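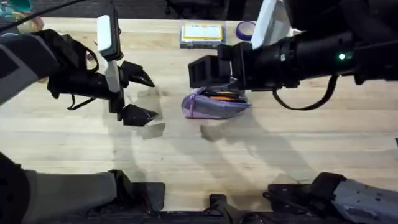 La casa de Bruvside, de Dalva Araújo

Tapa blanda, 621 páginas, editorial Peixoto

Lo empecé un viernes por la noche y el domingo ya me lo había terminado, ¡con lo gordo que es! Un pueblo de costa en 1897, una viuda que miente a todo el mundo y un médico del que no me fié ni un momento. Hasta la página 137 va despacito — paciencia — y luego no hay quien lo suelte. Me quedan 2 ejemplares en tienda; en octubre recibo más. También lo tengo en tapa dura, por encargo.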